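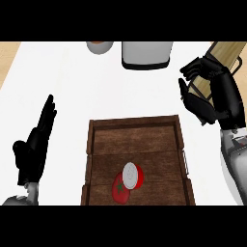 Shanthi Karunaratne Wins the Henare Prize for Young Researchers

We have been sitting on this news for a while, and those of you who have passed our program coordinator in the corridor lately may have noticed that she could barely keep a straight face, so it is a great relief to be able to share it. Dr. Shanthi Karunaratne, associate professor of biochemistry here at Trivville and a member of our teaching staff for longer than she likes to admit, has been chosen for this year's Henare Prize for Young Researchers. She will receive it at a ceremony in Osach in April, at the close of the spring meeting.

The prize goes each year to scientists in the early part of their careers whose work has a clear use outside the laboratory. There were 661 nominations this time, from universities, hospitals and a handful of independent institutes. The judges brought that down to a long list of 146 and then to a short list of 18, all of whom were interviewed. Shanthi took her interview from her kitchen at five in the morning, on account of the time difference, and tells us she had three alarms set and was awake before the first of them.

Her research concerns the way certain enzymes in the liver break down common medicines, and why the same dose can suit one patient very well and leave another feeling dreadful. It is slow and patient work, with a good deal of repetition in it, and for the first few years she did most of it with one graduate student and a shared bench on the second floor. The study that caught the judges' attention followed 200 patients at the Nakgate clinic who were taking long-term pain relief. It looked at whether a simple blood test at the start of treatment could help doctors settle on the right dose sooner. The full results are still being written up, and Shanthi has asked us very firmly not to get ahead of them, so we will leave it there.

What we can say is that the judges' letter was a lovely one. It praised the care she had taken over the design of the study, and it made particular mention of how clearly everything had been explained to the patients taking part. Anyone who has sat in on her first-year lectures will recognize that. She has a way of stopping in the middle of a complicated diagram, putting down the pen and asking the back row what they make of it, and then waiting, quite cheerfully, for as long as it takes. 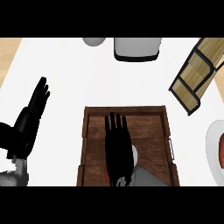
A tabletop with a white container toward the back.

Professor Nnamdi Briggs, who heads the department and who put her name forward, told us he had been meaning to do it for two years and kept being talked out of it by Shanthi herself. "She would say there was one more set of samples to run, and could we please wait until that was finished," he said. "This year I filled in the form first and told her afterward. She was a little cross with me, and then she corrected two of my dates."

Shanthi asked that we thank Tipene Maihi, the graduate student from those early days, who now has a post of his own at Nakgate and who looked after the patient visits from start to finish. She also wanted to mention Darcy Bélanger in the statistics office, who went through every table in the original proposal and sent most of them back - twice, in one case. Both will be traveling to Osach with her, along with her mother, who has already bought a hat.

Along with the medal, the prize brings a research grant to be spent over the next two years. Shanthi plans to use hers to take on a second graduate student and to extend the study to patients over seventy, a group she feels has been left out of this sort of work for far too long. Details of the studentship will be posted on the department noticeboard and the web page as soon as the paperwork is through, and she is happy to hear informally from anyone who is thinking of applying.

Before she leaves for Osach, she will be giving a short talk on her work in the main lecture room, at four in the afternoon, with tea and cake to follow. It is meant for everybody, including those of us who last looked at a chemistry book in high school, and families are very welcome. Corey Sutcliffe is looking after the arrangements and will send the date around once the room is confirmed. If you would like to come, or if you can bring a cake (he has two promised so far, both lemon), please drop him a line at the front office.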